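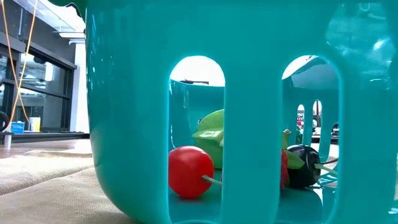
Toy fruit in a turquoise basket.

Borrow it, play with it, bring it back

The toy library in Kendholm lends toys in the same way a public library lends books. Members pay £4 a month, take home up to three things at a time and keep them for three weeks. Tetsuya Yoshida started it in the front half of what used to be Matsuda, a shoe shop on the High Street, and he still runs it. We spoke on Sat 21 September, after he had closed for the afternoon and while he was checking returned jigsaws on the counter.

He began with the jigsaws because they were in front of him. Every puzzle that comes back is made up before it goes out again. A missing piece in a jigsaw is the fastest way to lose a member, he said, and it is also the most common fault.

"You can count the pieces, but counting isn't safe," he said. "You get the right number and one of them belongs to a different puzzle. So I make it up. A 100-piece puzzle takes me about as long as a cup of tea. The bigger ones I do in the evening with the radio on."

He marks the back of each piece with a small pencil letter, a different letter for each puzzle in the same size. Puzzles with more than one or two pieces gone are given away with a note on the lid. He used to try cutting replacements from cereal boxes and painting them. His daughter told him they looked terrible and he stopped.

Yoshida was a school bus driver for many years before this. He had no training in childcare or in retail. The idea came from his sister, who used a toy library abroad when her children were small and kept asking why there wasn't one in Kendholm. When the shoe shop closed, the landlord offered the front half cheaply for a year. Yoshida took it, filled it with his own family's old toys, and put a notice in the window.

"I thought I would get ten families," he said. "I had a notebook for the loans. By the spring the notebook was no good any more."

He now has 418 member families and a little over 700 items on the shelves, although at any time a good part of them are out. The notebook has been replaced by a card index. He looked at library software and found it too much for what he needed. Each toy has a card with its name, what it should contain, and a space at the bottom for faults. When a family borrows something, the card goes behind the family's name in a long wooden drawer. When it comes back, the card returns to the other drawer. He said anybody could learn it in five minutes, and that it has never broken down.

Buying is the part of the work he finds hardest to explain to people. They assume he wants whatever is popular. He usually waits. A toy tied to a film will be asked for constantly for two months and then sit on the shelf for years. What he wants is the thing a family would like to try but would not want to own, either because it is large, or expensive, or only suits a child for a short time.

"Baby walkers, for one. A child uses a walker for a few weeks. Then it's in the hall and you're falling over it. Marble runs are the same in a way. They're wonderful for a fortnight and then you've found all the marbles with your feet."

His most borrowed item is a wooden train set by Seltora, bought second-hand in two crates. He has split it into four smaller sets so that more people can have one. The join between the track pieces wears out first. He glues in a new peg when one comes loose and leaves it under a weight overnight.

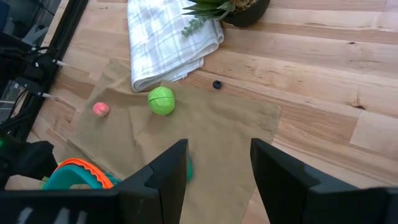 The building sets are a different problem. He has several boxes of Roritz, a construction toy with metal strips and small brass bolts that has been out of production for a long time. Grandparents borrow it more than parents do. The bolts get lost at a steady rate and the thread is an odd size, so ordinary ones from the hardware shop won't fit. He buys broken sets wherever he sees them and strips them for parts.

"I've got a jam jar of bolts in the back. When that jar is empty, Roritz is finished here. I check it more than I should."

I asked him about cleaning, which is what most people ask first. He said it takes less time than the counting. Hard plastic is washed in warm water with washing-up liquid, rinsed and left on a rack. Painted wood is wiped with a damp cloth and dried straight away. Bare wood gets the same, and a little oil once a year if it is looking dry. Fabric toys he mostly refuses, apart from a few hand puppets with covers that come off and go through the machine. Anything with a battery is opened up when it comes in. He has found enough leaking batteries to make this a rule, and he now takes the batteries out of every toy before it goes on the shelf. Members put in their own.

Pretend food is the exception to nearly all of this. It is borrowed all the time, it is cheap, and it gets chewed. He doesn't try to keep the sets exact. Each bag says "mixed food" on the card and gives a rough weight, which he checks on kitchen scales when the bag returns.

"If you go out with a lemon and come back with a sausage, I don't mind," he said. "As long as it weighs the same."
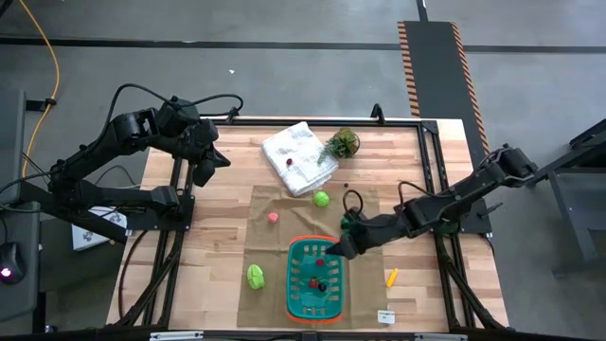

A teal basket on a butcher-block table top.

The question of fines came up in the first year. He tried a small charge for late returns and dropped it. The families who paid it were the ones who were a day late and embarrassed. The ones who were months late simply didn't come back, and he lost both the toy and the member. Now there is no fine. He sends a postcard after three weeks and another after six. The postcards are old stock from the newsagent, mostly views of the pier, and he writes only the name of the toy and "please" on the back. Most things turn up within a few days of the second card.

Breakages are treated in much the same way. He would like to be told, and he doesn't charge. He keeps a tray by the door marked "Not quite right" where people can leave a toy with a slip saying what is wrong with it. Before the tray, broken toys were put back in their bags and handed over without a word, and the next family found the fault. A good number of the slips are now written by children. He showed me one that read, in full, "the cow".

He repairs things on Mondays, when the library is shut. He is handy with glue and small screws and has taught himself to solder, though not well. What he can't mend he takes apart. Wheels are always worth keeping. So are springs, hinges, string in any length and the little rubber feet from the bottom of board game spinners.

Money is tight but steady. The subscriptions cover the rent and the heating. A sale in November pays for most of the new stock, and he gets a certain amount from schools that borrow in bulk at the end of term. He has thought about raising the subscription and decided against it for now. Some families pay by the week, in coins, and he would like to keep it at a sum they don't have to think about.

He has also turned things down. A café wanted to take over the back of the shop and join the two businesses with an open arch. He could see the sense in it, and the owner was pleasant, but he thought people would feel they had to buy a coffee before they could bring back a xylophone.

Space is what he would ask for, if he were asking. The large items hang from hooks in the ceiling or stand in the window, and a play kitchen has been living in his own garage since the summer. He is careful about what he keeps at child height. Anything on the bottom two shelves will be pulled out and tried, so those shelves have the sturdy toys and the noisy ones are kept at the top — a system he arrived at after one long wet half-term.

We talked for a while about whether borrowing changes how children play. Yoshida was cautious. He has no figures and didn't want to claim any. His own view is that a child who knows a toy is going back in three weeks will play with it harder, and will try the dull-looking parts of it too. He has seen children cry when something is returned. He has also seen the same children walk out of the door with the next thing and not look round.
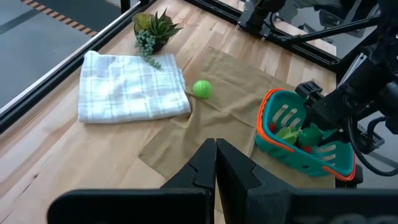 One mother, reached by phone the following week, was less sure about the three weeks. Her son had only just got the hang of a loom when it was due back, she said, and "he'd have been better off with it for the whole winter". She would like a longer loan for craft toys, even if it meant a wait for other people.

Yoshida said he had heard this from others and that it was a fair point. He has already let two families keep microscopes over the summer. The difficulty is the waiting list, which for some items is long enough as it is. He may try a six-week card, in a different colour, for anything that takes time to learn. Looms would be on it, and probably the chess sets, and the magic box if he can find the missing cup.

Then he went back to the jigsaw, a harbour with a great deal of sky. There was one piece left on the counter and one gap, and they were not the same shape. He turned the piece over, read the letter on the back, and went to get the other box down.

The library is open Tuesday to Saturday from ten until four. New members should bring something with their address on it.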